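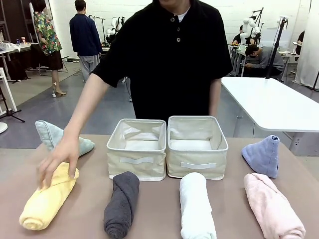 Narano workshop, December, 4:40 pm

Towel sorting, still! Samira and I spent most of the afternoon at the tan table with the six towels and the two cream bins, trying to agree on what counts as a "start position" for the student project. Hala wants every towel rolled. I like having a couple of them folded up into points (mint at the back left, periwinkle on the right) so the vision code sees some shapes it can't just call a cylinder. We left it at four rolled and two pointy for now, and both bins empty at the start of each run.

The training set stands at 1164 runs, and 183 of those are from before we changed the layout, so they go in their own folder. Khalil, please don't merge them again!!

Things that bug me:

The charcoal one. Rolled up and twisted like that it has hardly any edge to find, and the depth map turns it into a blob. Styliani thinks we should raise the light a little and try again before touching any settings. Fine by me.

White towel, white trim on the bins. Need I say more. Afaf's idea was to make the class mask out the bin rims first, which sounds like a nice homework problem (and gets it off my plate, ha).

Pale yellow at the front left corner is too close to the edge for my taste. I'd like it 15 cm further in, but then the front row gets crowded, so maybe the pink one moves too? Ask Hala.

Next session: mark the table with tape, get one clean batch with bins left of center, then swap left and right. Also find out who has the key to the Jelier cabinet, the spare gripper pads are in there and I want them before the club demo.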